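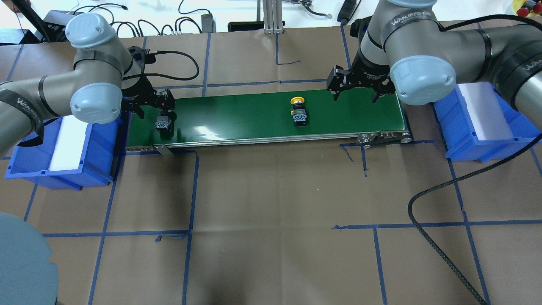 Bench top covered in brown kraft paper, with the grid laid out in blue tape.

Covering a workbench with kraft paper

Brown kraft paper is a cheap sacrificial surface for gluing, painting and sorting small parts. Use a roll wider than the bench, so that there is no seam in the working area.

Cut the sheet 200 mm longer than the top. Fold the surplus under at each end and tape it to the underside. Tape stuck along the top edge lifts as soon as a sleeve catches it.

For a grid, mark both long edges in pencil first, then run the tape from mark to mark. Lay it down slack. Stretched tape shrinks back overnight and puckers the paper.

Wipe up solvent at once. Oil can be left, but replace the sheet before any painting. In damp months such as February the paper swells and ripples; leave it flat in the workshop for a day before fixing.

Old sheets are good for masking floors. Peel the tape off before putting them in the recycling.

Mafalda Cunha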